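Teaching by hand

February 17, 2023

A robot arm in a laboratory can pick up the same steel block all day. Ask it to pick up a sock and the trouble starts. Cloth sags, folds over itself and looks different each time it is put down. For years the usual answer was to write more rules. The team at Rolalero, a small firm working on household robots, has taken the other route and is collecting examples.

The examples come from people. A collector holds a gripper tool in one hand, squeezes the handle to close its two fingers, and does a small job: move a cup, shut a drawer, put a slipper on a table. A camera on the tool records the view over the fingers. Each attempt is saved as a short clip, together with the path the hand took and how wide the fingers were open at every moment. A learning system is then trained to predict the next movement from what the camera sees.

No robot is needed until the training is done, and this makes the work cheap and easy to move about. The tool fits in a rucksack. Collectors at Rolalero have taken it into flats, a staff canteen, reading rooms and a school kitchen. The project, called Edisar, began in November with 12 household tasks and a target of 300 good clips for each.

The slipper task has been among the slower ones. By the end of the first month it had 142 clips that could be used. Many of the rest were thrown out because the collector's hand had moved too fast and the picture smeared, or because the grasp began before the slipper was in view. Some were rejected for a simpler fault: the collector had straightened the slipper with the free hand before picking it up. A robot with one arm can't do that, so the clip teaches it nothing useful.

Collectors now work to a short set of rules. Start with the fingers open. Approach at a steady pace. Keep the other hand away. If the grasp slips, carry on and try again within the same clip, as the recovery is worth having. Move the object to a new place before the next attempt, and change rooms as often as the day allows.

The last rule matters most. An early version of the system, trained in a single office, did well there and badly everywhere else. It had learned the desk along with the task. Clips from cluttered rooms, with books, boxes and bins in the background, have helped more than extra clips from tidy ones.

The work is dull, and the firm says so when it hires. A session lasts two hours, with a break in the middle, and wrists get tired. Collectors swap tasks at the break.

There are limits. The tool records sight and movement but has no sense of touch, so a collector who feels a slipper sliding and grips harder leaves only part of that knowledge behind. A version with pressure pads is being tested. The slipper task should reach its target in the spring, and towels are next.
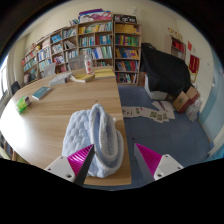
The hand-held gripper closes in on a light blue knitted item beside a wooden table.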